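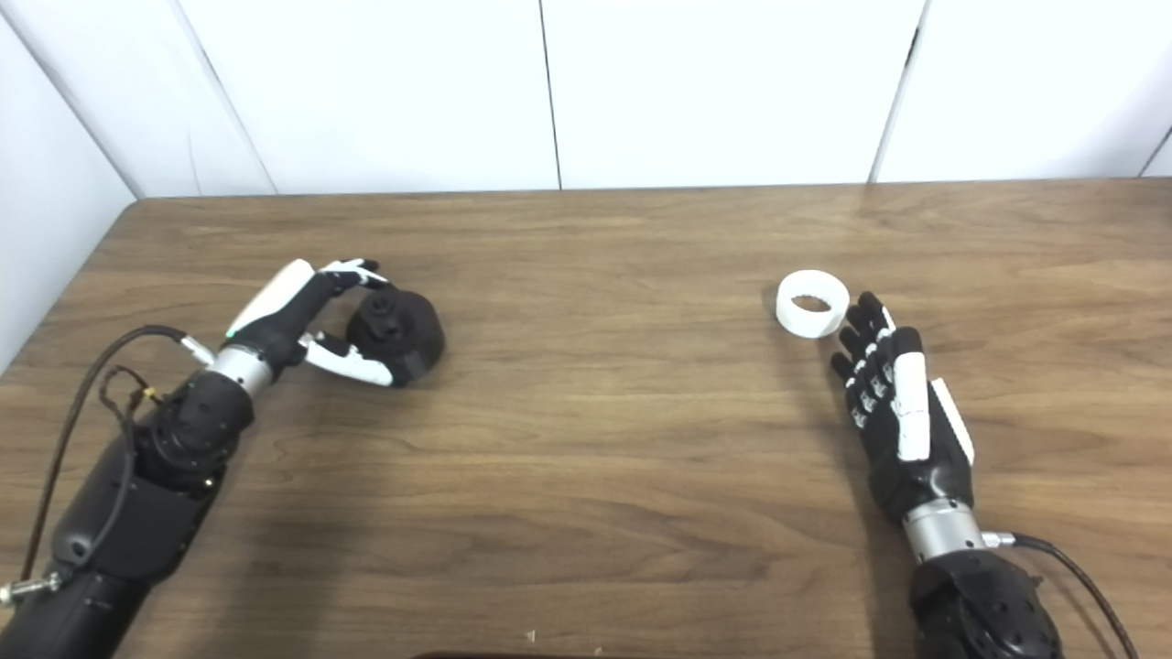
Re: [bimanual] Letting the two hands start at different times

From: Iona Geddes
To: bimanual list
Time: 4:40 pm

Hi Kwame, hi all,

Great question, and I'm so glad somebody asked it! Yes, the black knobby part and the white ring are still the standard pair at Unthorpe, one within reach of each hand. The picture at the top is from the new February set, with the left fingers already closing on the black part and the right hand still open beside the ring.

That gap between the hands is what we've been playing with. Our old policy had one clock for both arms, so if the left hand was slow to settle, the right one grabbed on schedule anyway. Tarcísio split the clock in two and added a small "am I ready" signal that each hand passes to the other (only 300 extra lines, most of them logging). We trained on 2,416 demonstrations, same as before, and ran 600 trials per version.

The old version dropped or knocked the ring in 182 of its trials. The new one did it in almost half as many, and I may have cheered loud enough for Sheena to hear down the hall - the colour of her face when she came in to check on me!

It still has trouble when the ring starts very close to the back wall. Donnie thinks the wrist runs out of room, and I think our demos are just thin there. We'll try both ideas.

Happy to share the training settings with anyone who wants them. If you try it on other hands, please tell me how it goes, even if it goes badly.

Iona

> Kwame Akolgo wrote:
> Are you still using the knob and ring for the
> two-handed work? And do both hands have to close
> together? Ours at Grendancombe keep rushing the
> second grasp and I'm out of ideas.

This site uses cookies to remember your list settings. Accept | Manage

Contact the list owner | © Bikeck Lists | Back to top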